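SECTION 4: GETTING THE MASCOT READY FOR GAME DAY

Welcome to the fun part! By now you've unpacked the Nernar suit, checked it against the parts list and let the fur hang overnight. This section takes you through fitting the head, dressing the performer and getting out of the tunnel in one piece. Plan on 40 minutes the first time. After a few home games you'll be much faster.

Before you start

You need one performer, one handler and a clear stretch of floor where the performer can swing both arms. The handler stays with the performer from the moment the head goes on until it comes off again. Please don't skip the handler, even for a quick photo with the pep band.

4.1 Fitting the head liner

The liner is the foam-and-strap piece that sits inside the big head. A well-fitted liner makes everything better: the head nods when you nod, the eyes point where you point them, and your neck will still like you in the fourth quarter.

1. Turn the head upside down on a towel or a clean bench. Never rest it on the snout.
2. Loosen the crown dial all the way (counterclockwise until it stops).
3. Put the liner on by itself, without the head, and tighten the dial until it's snug. You should be able to slide one finger under the forehead pad.
4. Fasten the chin strap. Open your mouth wide, as if you were yelling at a terrible holding call. If the strap digs in, let it out one notch.
5. Take the liner off without changing the dial, and press it into the head until all four tabs click.
6. Have the handler lower the head onto you from the front. Shake your head no, then nod yes. If the face lags behind you, go back to step 3 and add a click or two.

Note: Sharing the suit between two performers? Great, your crowd gets a fresh set of legs at halftime! Write each performer's dial setting on the card inside the storage bin, and wipe the pads down between wearers.

4.2 The fan and battery

The fan lives in the top of the head and pulls warm air out through the ears. It runs on the 2,000 mAh pack that came in your Climstead accessory pouch.

1. Charge the pack until the light turns green. Do this the night before.
2. Slide the pack into the pocket behind the left ear, with the cable facing up.
3. Plug in the cable and press the switch once for low, twice for high.
4. Hold a strip of tissue near either ear. It should flutter outward.

CAUTION: If the tissue gets sucked in toward the ear, the fan is in backward. Stop and refit it (see Section 7). Don't perform with a fan that blows the wrong way or doesn't run at all.

CAUTION: The fan helps, but it doesn't replace breaks. Nine minutes on the field, then off to the cooling room with the head off. On a hot September afternoon, go shorter.

4.3 Eating and drinking before a game

New performers tend to forget this one, and it matters more than the dance moves. Have a real meal about three hours before kickoff, something plain you already know agrees with you. Rice, chicken, pasta, toast and eggs are all good choices. Save the stadium chili for after the game. You'll have earned it!

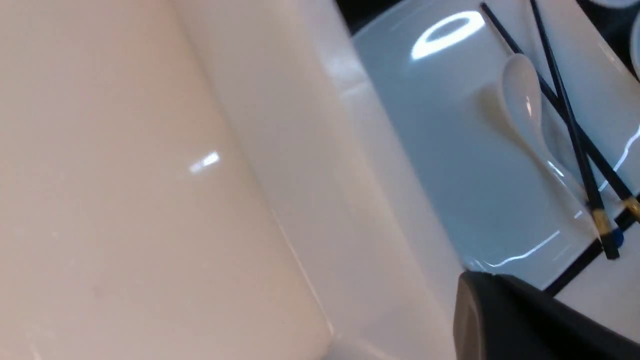 Pregame meal: plates and dishes.

Start sipping water in the morning and keep at it. Once you're suited up, drink on every break whether or not you feel thirsty. The handler carries the bottle and should hand it over without being asked.

WARNING: Dizziness, a headache, chills or an upset stomach mean the game is over for this performer. Get to the cooling room, take the head and body off, and call the medical staff over right away.

4.4 Suiting up

1. Put on the wicking base layer and the cooling vest. Vest packs go in frozen, with two in front and two in back.
2. Step into the body, legs first. Have the handler pull the zipper up and tuck the flap over it.
3. Put on the feet. Buckle the inner shoe first, then pull the big foot down over it. Stomp three times. Nothing should slide.
4. Pull the team jersey over the body. The Nernar takes a Szewczyk Wide jersey with no alterations, and the numbers sit nicely above the belly.
5. Lower the head on, as in 4.1.
6. Put the hands on last. Once they're on you can't work a zipper, a buckle or a fan switch, so check all three before you say yes to the gloves.

4.5 Seeing where you're going

You look out through the mouth, which surprises everybody at first. The big, beautiful eyes are for the fans. You'll have a decent view straight ahead, a poor one to the sides and none at all of your own feet.

Practice with the handler in an empty hallway before you ever go near a field. Walk, turn, kneel, get up and wave. Then do it again on stairs, going down sideways with one hand on the handler's shoulder.

Agree on these taps ahead of time:

One tap on the shoulder: stop.
Two taps: small child coming in low.
Three taps: break time, head for the tunnel.

Note: Keep well back from the sideline during live play. A receiver running out of bounds can't stop for you, and you won't see him coming.

4.6 If something comes loose

Fold your arms in a big X over your chest and stand still. That tells the handler you need help, and to the crowd it looks like you're being sassy. Walk off together and fix it out of sight. Spare buckles and tabs come in Zilldale repair kit 635, found in the lid of the storage bin.

Once the suit is off, go straight to Section 5 for drying. Don't leave it zipped in the bag overnight.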